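Last updated: April

Category: Student Work / Design and Materials

Hand Tool Grips: Comfort and Wear
Jérémie Hervieu, Porkdale

The project compared the grips on the pliers in the school workshop. I wanted to know which handles students preferred and where the covering wears first. Over two terms I collected 66 short answer sheets from students who had used the tools in class.

Most people picked a two-color grip over plain dipped handles. The usual reason was that the thicker covering hurt less when squeezing hard – mainly when cutting wire.

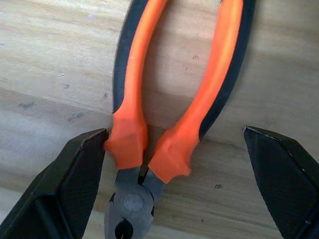

Fig. 2. Pliers with orange and black grips, on the bench.

The flared lip at the lower end of each handle came up often in the comments. Students with small hands said it kept their thumb from sliding toward the metal. Two students found it got in the way and held the tool farther back.

Wear was harder to judge. Smudges do not mean damage, so I only recorded cuts and loose edges. A second round should use new tools and log the hours.

Contact the department | © Porkdale Student Projects | Back to top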